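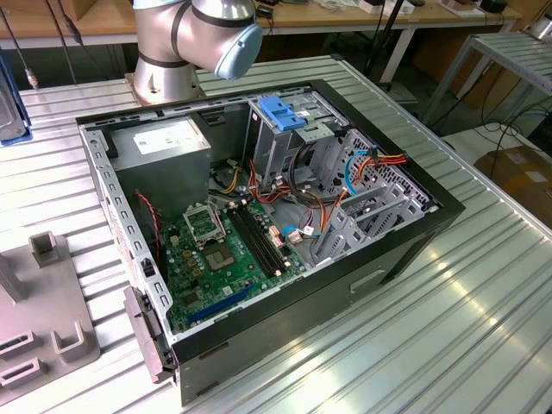
How long does it take a robot to take apart an old desktop computer?

Longer than it takes a person, at least for now. At the open day we went to in Dristton, the people running the robot told visitors that a practiced human can strip an ordinary office tower in 11 minutes, and that the robot was still well behind that, with somebody standing by to help it over the hard parts.

I should say up front that I am a soft touch for an open day. Give me a folding table with name stickers on it and a coffee urn that drips, and I will happily stay until they start turning off the lights. So when the flyer from Lekance turned up on the board at the library, inviting the public to come and see "robots at the repair bench," I had my coat picked out a week ahead.

Lekance has its workshop at the edge of Dristton, in a long low building where they used to make storm windows. The company got its start 14 years ago fixing office equipment, mostly printers, and the front room still has that feeling, with a service counter and a bell you can ring (every child who came through rang it). The robot work is newer and happens in the back. It goes by the name of Skomness, after the lake where two of the people who dreamed it up had rented a cabin that August, and where it had rained so hard that there was nothing to do but sit inside and draw grippers on the backs of grocery bags. One of the grocery bags is framed in the hallway. I spent a good while looking at it and I still couldn't tell you which way up it goes.

The idea behind Skomness is simple enough to explain over coffee. Offices and schools replace their desktop computers in batches, and a great many of those old machines have parts in them that still have some life left. Smits, the salvage yard over the river, takes them in by the truckload. Last year it passed 1647 of them along to Lekance, where they were opened up, sorted, and either put back to use or broken down for metal. That is a lot of screwdriver work, and it is hard on the wrists. The hope is that an arm can do the dull portion of it, and leave the people to decide what's worth saving.

We went back in small groups, which meant a wait, but the wait was pleasant. A retired school bus driver in front of me had brought a list of questions on an index card, and she had gotten through most of them before we even reached the door. (Her best one was whether the robot minded dust. The dust, we were told, bothers the people more.)

I think most of us expected something bigger. There is a silver arm bolted to a metal plate at the back of a long table, and the table has a ribbed aluminum top so shiny that you find yourself squinting at it. The computer lies on its side with its cover off, the way you'd lay a fish on a board, and the arm comes down over it from behind. If you have never looked into one of these towers, it is a surprising jumble in there. Wires run red and orange and blue and black over a green board, and tuck themselves behind things.

Those wires, our guide told us, are the whole trouble. A metal box is easy for a robot because it stays the same shape when you touch it. A cable goes wherever it pleases. You push it aside and it comes back, or it comes back halfway, or it takes its neighbor along. The team has spent nearly 900 hours on cables alone, and she said this in the tone my father used when he talked about moles in the lawn. Her own favorite part to work with is the processor socket, where the little metal frame lifts up and the chip comes away, as it's a tidy job and very satisfying when it goes right.

Somebody asked why they didn't just cut the wires. It was a fair question and it got a long answer, with a short version that went like this: a cut power supply is scrap, and one with its plugs still on can be tested and used again. There was some nodding at that. Dristton is a town that keeps its bread bags.
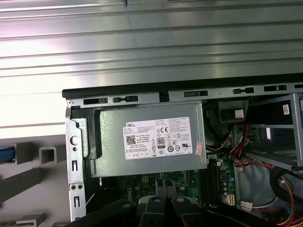 The power supply is the piece they like to show visitors, partly because you can see it well from where the public stands and partly because everyone has heard of the name on it. The one on the table during our turn was a Dell, a plain gray box with a white label so crowded with small print and symbols that I wondered who had ever read the thing through. The robot's side of the business carries a small camera of its own, down by the gripper, so the people at the desks can look into the case from close up while the arm is in there. They had that view up on a monitor and I'm afraid I watched the monitor more than the arm. It's a bit like following a plumber's flashlight under your own sink.

The gripper itself is black, with rounded ends, and larger than I would have guessed for such close quarters. Our guide said that visitors tend to ask for something more like a hand, and that the team had tried a slimmer set of fingers over the summer and gone back to these. The slim ones bent. She was cheerful about it. There is a shelf in the hallway with the retired fingers lined up on it, right below the grocery bag, and I noticed the children liked that shelf nearly as well as the bell.

What I enjoyed most was how slow it all was. I had been braced for a show, with music maybe, and it was much more like watching a careful person do a chore. The arm waits over the case. The folks at the desks talk quietly and type. A boy near me whispered, "Is it thinking?" and his grandmother whispered back that she supposed it was, in its way, and could he please get his elbow off the rope.

Afterward there was lemon cake in the front room, along with a table of refurbished desktops for sale at prices I thought were very decent. Each comes with a slip saying what was kept and what was replaced. I bought one for my sister, who has been making do with a machine that sounds like a hair dryer, and then had to carry it three blocks to the car because I had parked by the river for the view.

Lekance plans to hold another open day once the new benches are in, and means to let visitors try some of the sorting themselves, with gloves provided. Smits will be bringing a truck to the lot that same afternoon, so if you have an old tower in the basement you can drop it off on your way in. Take the cover off first if you can manage it, they asked me to pass along, and please tape the screws in an envelope to the side.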